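Re: [ornis-screenings] October series pick

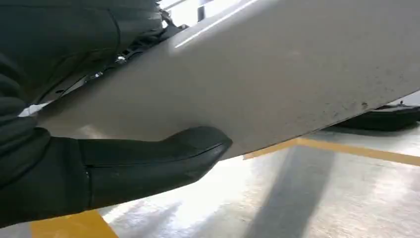 From: Urszula Kalinowski
Date: 30/06/2024
To: ornis-screenings

Fanni Vörös wrote:
> I vote for Hundmont. All of season one, two episodes
> a night. Has anyone seen the dubbed version?

I have, and I'd skip it. The dub drops most of the jokes between the two sisters, and the man who voices the inspector sounds half his age. The subtitled version is fine.

Season one has 16 episodes, so we'd need eight nights. That's a lot for October. Could we stop after the trial episode and let people finish at home?

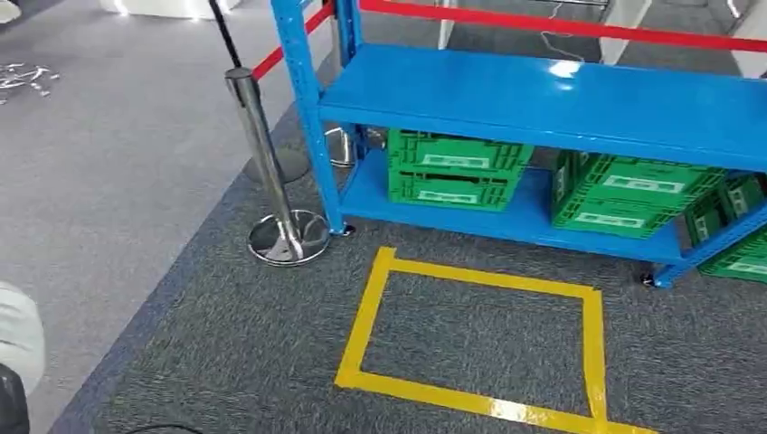 My other pick would be Stistik, the one set in the ferry office. It starts slow - the first hour is mostly people waiting for a boat - but the third episode is the best thing I watched this year. Taha has seen it too and may disagree.

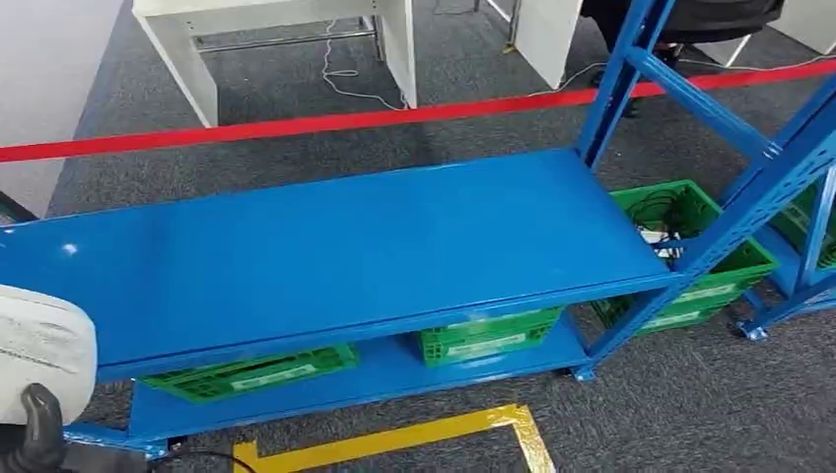
Discs are the other question. Khadija offered her Hundmont box set, and I can bring Stistik plus the Alaoui films if anyone wants a backup. If we're keeping them all at the hall between nights, the top board of the blue shelving is clear, so they could go there in a shoebox with a list taped to the lid. Please put your name on anything you lend.

Votes to me by Friday.

Urszula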